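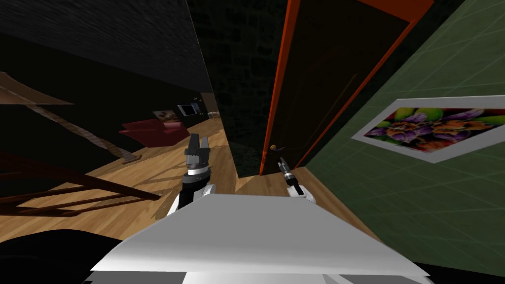
Computer rendering: two gripper arms, plank floor.

TIDWOOD CAR HIRE ADDS LONG-TERM RENTALS, OPENS SECOND COUNTER IN WETDEN

Month-by-month cars for people who don't want a lease. Delivery included inside 70 miles. Bookings open now.

For immediate release

Quick version for editors on deadline:

Tidwood Car Hire of Plemville is now renting cars by the month. The plan is called Prado Monthly, after Prado Street, where the company has had its lot from the start. No lease, no credit application, no balloon payment at the end. You take the car, you pay each month, you bring it back when you're done. Minimum stay is one month. Maximum is 12, after which the car goes in for a full service and you can start over in the same one or pick something else.

A second counter opens in Wetden, next to the bus depot. Small place. One desk, a key cabinet, parking behind. Pick up in Plemville and drop off in Wetden or the other way around, no one-way fee on monthly rentals. Daily renters still pay the one-way fee, sorry, that one stays for now.

What's included: maintenance, tires, roadside help, registration, one extra driver from the same household. What isn't: fuel, tolls, parking tickets, car washes. Insurance can be added at the desk or you can bring your own, bring the card with you and have the policy number ready.

Deposit is $50 to hold a booking. Comes off the first month. Refunded in full if you cancel before the car leaves the lot.

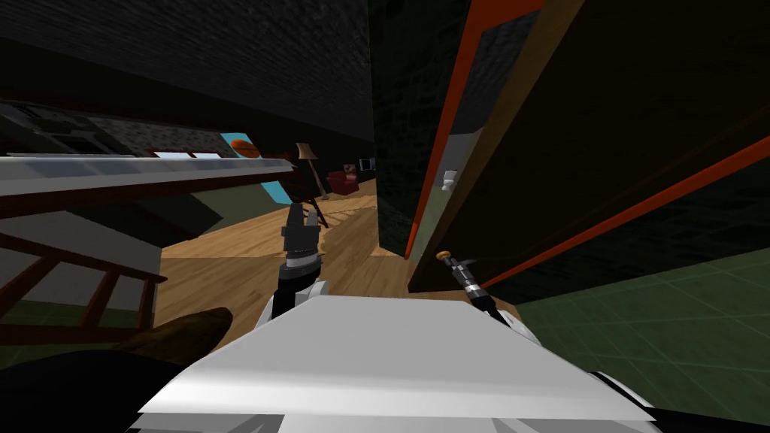 The company wrote 1,787 rentals between March and the end of November, most of them short. But the short ones kept getting longer. People booked a weekend and called on the last day to ask for another week, then another. The desk was redoing the paperwork every time and the customer was paying the daily rate the whole way, which made the final bill ugly for somebody who only wanted a car for the winter.

"We had one customer extend so often that the girls at the desk just left his folder out," said Toshio Iwasaki, owner of Tidwood Car Hire. "He should have been on a monthly price from the begining. We didn't have one to give him. Now we do."

Iwasaki said the plan is aimed at people between cars, people in town on a work contract, families waiting on a repair, and students home for longer than planned. Also anybody thinking of buying who wants to live with a certain size of car first. Park it in your own garage. See if the stroller fits.

Cars on the plan: compact, midsize sedan, small SUV, wagon, minivan. The convertibles and the two sports coupes are not on it. Those stay daily and weekend only, same rates as last year, and they're already going fast for spring weddings. Pickup trucks may be added later — no date yet, please don't print one.

Swaps are allowed. A monthly renter can trade classes once per month with two business days' notice. Going up a class, you pay the difference for the days left. Going down, the difference is credited to the next month. If there is no next month it goes back on the card.

Mileage is generous but it's not unlimited. The allowance is printed on the agreement and varies by class. Unused miles roll to the following month, once. Drivers who know they'll go over should say so at booking, the desk can set a higher allowance up front and it costs less that way than paying for the overage at the end.

Winter tires: every monthly car gets them through the cold season, at no charge. Child seats by request, limited supply, reserve with the car. Ski racks for the wagon and SUV only. No snow chains, please, they chew up the wheel wells.
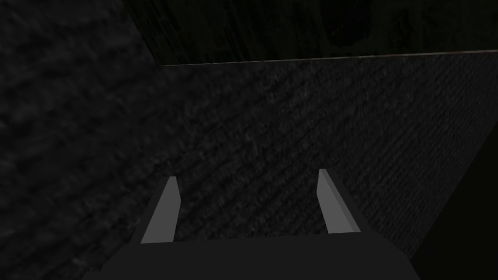

PLEMVILLE, 17 December 2020 — Tidwood Car Hire today announced Prado Monthly, a month-by-month car rental plan for drivers in Plemville, Wetden and the towns between, along with the opening of its Wetden counter.

The plan is the biggest change to the business in years. Until now Tidwood has rented by the day, the weekend and the week. The new rates are set by class and stay the same for as long as the customer keeps the car, up to the 12 month limit. No seasonal bump in summer. No holiday surcharge.

"I don't like surprises on a bill and I don't think anybody else does," Iwasaki said. "You'll see one number when you sign, and it should be that same number in July. If you run over on miles, okay, that's extra, and we'll tell you before it gets big."

Every car is checked over before it goes out: brakes, battery, fluids, lights, wipers, tires. Oil changes come due during longer rentals and those are handled by appointment at the Prado Street shop, with a loaner if the work runs past lunch. Customers in Wetden don't need to make the drive. A driver will bring a loaner to the Wetden counter, take the rental back to the shop and return it the same day if the parts are in.

Delivery is free within 70 miles of either counter. The driver needs to see a license and the card used for the booking, and both have to be in the renter's name. Leave enough time to walk around the car together and sign the condition sheet. Note any scratches then. The desk also emails a copy of the sheet, keep it.

Between renters each car is cleaned inside, with extra attention to the wheel, shifter, door handles, belt buckles and touch screen, then left to air out with the doors open. Paperwork can be done by phone and email ahead of time. Keys can be handed over outside at both locations. Customers coming in to the counter are asked to wear a mask and keep some distance, the Wetden office in particular is tight.

Existing customers on a weekly rental can move over without bringing the car back. Call the desk with the agreement number. The monthly rate starts on the day of the call, it can't be backdated, so call sooner.

Renters must be 21 or older with a full license held for at least a year. Under 25, there's a young driver charge on daily rentals, but it has been dropped for Prado Monthly on the compact and sedan classes. It still applies to the wagon, SUV and minivan.

Business accounts are available. One invoice per month, any number of cars, named drivers only. Firms that want their own magnetic door signs are fine, no stickers and no wraps.

Pets are welcome in the wagon and minivan if the seats are covered. Smoking isn't allowed in any car and the cleaning fee is real.

"Wetden people have been asking us for a counter for a long time and driving over here to get a car they then drive home," Iwasaki said. "Kind of silly. The desk is small but the coffee works and theres parking behind."

Reservations for Prado Monthly can be made at either counter or by phone. Online booking for daily and weekly cars works as before; monthly will be added to the site in March. Until then the site will show monthly rates but the request goes to the desk and a person calls you back, usually the same afternoon.

About Tidwood Car Hire
Tidwood Car Hire is an independent, locally owned car rental company based on Prado Street in Plemville, with a second counter in Wetden. It rents compacts, sedans, wagons, SUVs, minivans, sports coupes and convertibles by the day, weekend, week and now month.

Media contact
Toshio Iwasaki, Tidwood Car Hire, Prado Street, Plemville
Interviews by phone, mornings best. Rate sheet and full rental terms sent on request.

###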